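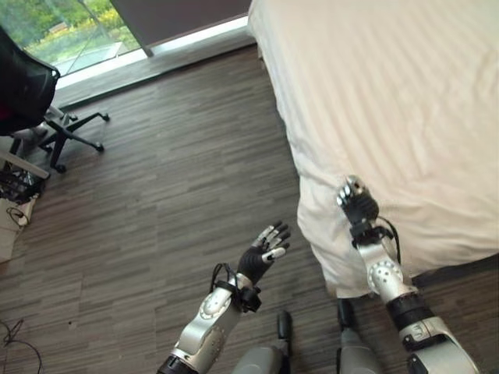 Making a bed with a duvet that hangs properly

Print this page | E-mail this page to a friend

I have made a great many beds in my life, first at home with three sisters and then for years in a guest house, and I still think a smooth duvet is one of the nicest things to walk in on at the end of the day. It takes a few minutes once you have the knack. My own way of doing it is written out below, with the bits I always get asked about, and you are very welcome to change anything that doesn't suit your bed or your back.

1. Strip back and air

Pull the duvet right down to the foot of the bed and leave it there while you open the window and have your tea. In November I give it ten minutes, and in summer I tend to forget about it until lunch (no harm done!). Smooth the bottom sheet with the flat of your hand, from the middle outwards, and tuck in any corner that has worked loose overnight.

2. Shake the filling down

Take hold of the two bottom corners and give the duvet a good shake, then do the same from the top end. A cover with ties inside makes this much easier. Mine came from Cela and has a tie at each corner, but my old Pretier one had none at all, so I sewed in loops of tape one wet afternoon and have been pleased with myself ever since.

3. Lay it on and find the middle

Bring the duvet up over the bed and look at both sides before you start fussing with the wrinkles. If the cover has a seam or a stripe, line that up with the centre of the headboard. With a plain white or cream one I go by the drop, and walk round to compare.

4. Set the sides

Stand at the side of the bed, about halfway along, and press the duvet gently in against the edge of the mattress with a flat or softly curled hand. Work towards the foot, then come back and do the top half. You want the fabric to fall in soft, loose folds and finish just clear of the floorboards. If it touches the floor it will pick up every bit of fluff going, and somebody will catch a toe in it at night. Ease it back across from the other side a little at a time, as one big tug usually brings the whole lot with it.

5. Smooth the top

Long, light strokes from the pillow end down. Diagonal creases generally mean one corner is being pulled, so lift that corner, let it drop, and stroke again. I leave the shallow ones alone. A bed should look as though you could get into it.

6. Pillows and finishing

Plump the pillows, stand them up or lay them flat as you please, and fold the top edge of the duvet back by a hand's width if you like to see the sheet. A throw across the foot is lovely in the cold months, and mine (a rusty red one from El Fassi) hides a tea stain very nicely.

Page written by Gwendolyn Quintanilla. Contact | Copyright Gwendolyn Quintanilla, all rights reserved | Back to top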